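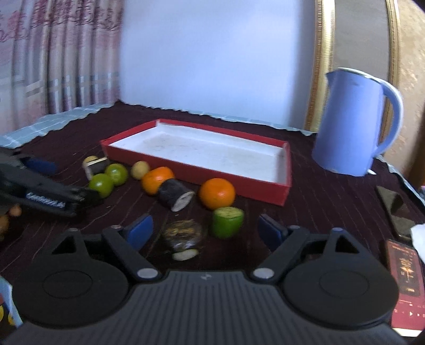

Hand-held grippers over a table of small objects and a red box, the kind of tabletop work the new Flusport release is meant for.

Flusport update changes how grippers choose what to pick first

Lornelley has released a new version of Flusport, its planning software for two-handed tabletop picking. The update went out Friday to all current users and replaces the part of the program that decides the order in which objects are picked up.

Earlier versions ranked objects by how confident the vision model was about each one. That worked on spread-out tables but caused trouble when things touched or overlapped. The planner would often go for a clearly seen piece at the back of a group and knock over whatever stood in front of it.

The new planner scores each object on how much free space there is for both fingers, then checks whether lifting it would disturb its neighbors. Only after that does it look at recognition confidence. An object the software cannot name can still be picked first if it is easy to reach.

The company trained the scoring step on over 400 hours of demonstrations recorded by people working with hand-held grippers in ordinary rooms. Tables were set with a mix of household items, including fruit, cut vegetables, wrapped food and open boxes. Patterned and wrinkled cloths were left in place.

Clear wrapping remains a weak point. Reflections on shiny plastic can make the depth estimate jump between readings, and the planner may then place its grasp too high. The release notes recommend turning on the slower depth setting when a table has more than a few wrapped items. With that setting on, planning a single pick takes 356 milliseconds, compared with 135 milliseconds in the standard mode.

Thin slices are also listed as a known problem. The planner finds them but tends to leave them until last, and in some cases it gives up and reports the table as finished. Lornelley says a fix is being tested and should be ready in April.

Two-gripper work has been changed as well. Each gripper now reserves the area it is moving into, and the other plans around it. In the previous version both could head for the same group, and one would stop and wait until the other had backed out.

Hourani, a kitchen equipment supplier that has been trying the software since the first beta, ran the new version on 56 table layouts from its own test set. The company said it saw fewer knocked-over items but had to adjust its finger width settings before the results were steady. It plans to keep the old planner on one station for comparison.

Settings files from the last version will load, but the old "priority" field is ignored. Users who connect through the Jerkus driver need to update that first, or the second gripper will not show up in the device list.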